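Ketgate

Ketgate is a software module that estimates how far apart a gripper's fingers are from camera images alone. It was written by Despina Vasilakis and Kaj Ladefoged as part of the Skulent control stack, where it replaced a spreadsheet. Version 2 fits a line to each fingertip and discards frames it distrusts — a category that once included most of them. Dark green fingers spread wide over a plain pale surface give it clean edges to fit, with only a faint shadow between them to argue about.
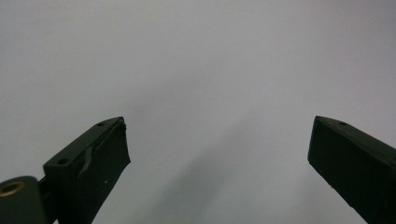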